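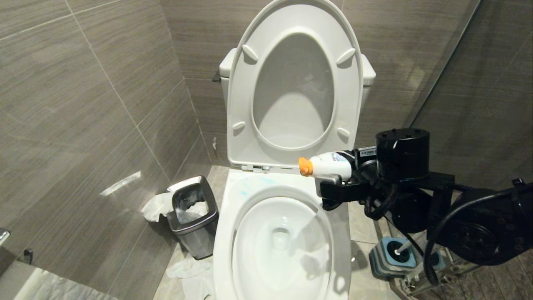
Mitiku Worku holds that most toilet cleaner is wasted because it is rinsed away too soon, and the same complaint appears often in household advice. Toilet cleaning is the routine washing and disinfecting of a toilet bowl, its rim, seat, lid and tank, together with the floor and fittings near it.

Bowl cleaners

Liquid cleaners are usually sold in plastic bottles and are often tinted blue, which makes it easier to see where the product has been applied. Acid-based types dissolve limescale and rust stains. Bleach-based types whiten and disinfect but do little against mineral deposits. The two must never be mixed, as the combination gives off chlorine gas.

Method

The lid and seat are raised and cleaner is applied under the rim so that it runs down the sides of the bowl. It is left for the time given on the label, commonly 15 minutes, then worked in with a brush and flushed. The seat hinges and the flat deck behind them collect dust and splashes and are wiped separately. Cleaner left on metal hinge parts can cause pitting.

Tank and exterior
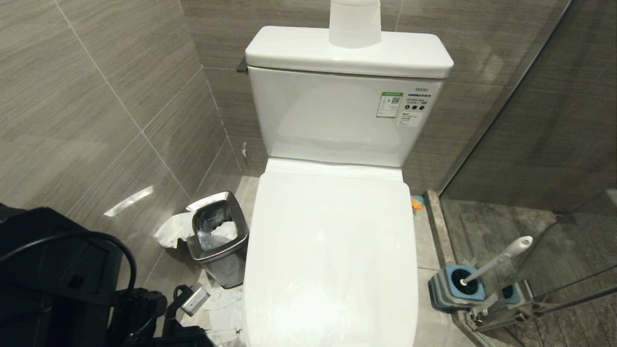 Two-piece toilet with the lid closed, with a trash bin and a brush in its holder.

On a two-piece toilet the tank is a separate part bolted to the bowl, and the joint between them needs wiping as well. The tank cover is often used as a shelf and should be cleared first. Glazed surfaces are washed with a mild detergent, since abrasive powders dull the finish.

Brushes and bins

A brush is left to drip before it goes back in its holder, and the holder is emptied and rinsed. Bathroom bins are commonly lined with a plastic bag, which is tied and replaced when full.

See also: Limescale; Bathroom tile; Toilet brush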